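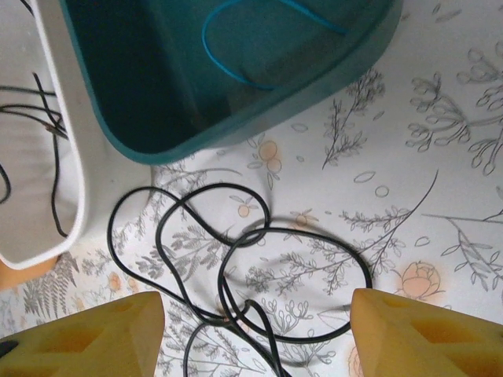 Measuring Write Amplification on an SSD

Naima El Sherbiny, 05/02/2025

Write amplification is the ratio of the data a drive writes to its flash to the data the host asked it to write. A ratio of 2 means that each gigabyte saved by the operating system costs two gigabytes of flash wear. The figure depends heavily on the workload, so the number on a data sheet is of little help. The method below measures it on your own machine.

What you need

A drive that reports both host writes and flash writes. Many drives report only the first. The examples use a Tetero drive with the Gisa controller, which reports both. You also need a tool that reads the drive's health log, and administrator rights.

Step 1. Find the two counters

Read the full health log, including the vendor section. The host counter is usually called "host writes" or "data units written". The flash counter may be called "NAND writes" or "physical writes". On the Tetero it is in the vendor section, under "media writes".

Check the units before going further. The two counters often use different ones. On this drive, host writes are counted in gigabytes and media writes in blocks of 4 gigabytes. Most of the strange results readers send in come from missing this.

Step 2. Bring the drive to a steady state

A new or freshly erased drive has plenty of empty blocks and hardly needs to move data, so its ratio looks better than it will in use. Fill the drive to the level you normally keep it at, then run your usual workload until write speed stops falling. Do not erase the drive after this point.

Step 3. Take the first reading

Stop all programs that write to the drive. Leave it powered but idle until background work has settled. Record both counters and the time.
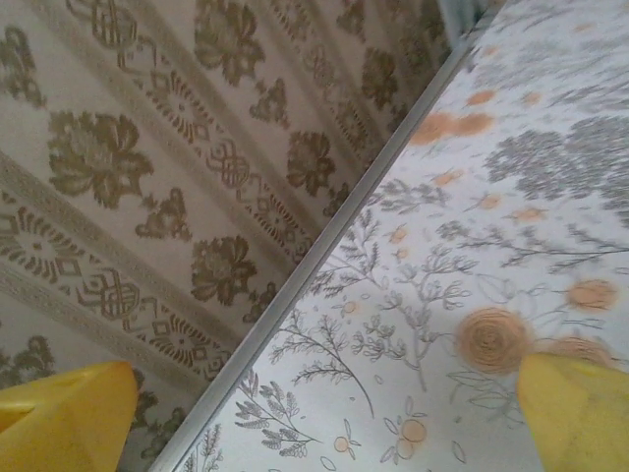 Step 4. Run the workload

Use the real workload if you can. The test must write enough to move the coarser counter many times. Writing 100 gigabytes moves a 4-gigabyte counter only a few dozen steps, so the rounding error is still noticeable. A run of 14 days on a lightly used desktop gives a much steadier figure than one afternoon of copying files.

Step 5. Take the second reading and divide

Let the drive idle as before, then record both counters again. Subtract the first readings from the second, convert both to gigabytes, and divide flash writes by host writes.

Results below 1

A ratio below 1 is possible if the controller compresses data. Gisa does not, so on this drive it points to a unit error or a counter that is updated late. Wael Chraibi found that the Naciri firmware saves the flash counter only at a clean shutdown. If yours behaves this way, shut down fully before each reading.

The Grurner log reader converts units itself. Do not convert its output a second time.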